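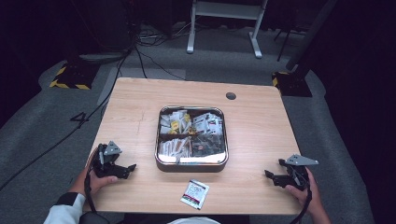

How does a robot learn to tidy up? It copies people! At Havholm, a helper holds a gripper in each hand, a bit like wearing robot fingers, and does a small job over and over. One job uses little packets and a metal tray with four compartments. A single sachet lies on the table in front of the tray, and every packet needs a spot.

**Why do it so many times?**

Think about learning to catch a ball. One throw isn't enough! Baptiste Jacquet and his team want 2,000 tries for the tray job, and they have 184 so far. Each try is called an *example*. The computer looks for patterns in all of them.

**Try it yourself**

Pick up a tea bag using two spoons as your fingers. Do it three times, starting from a new place each time. Did you move the same way?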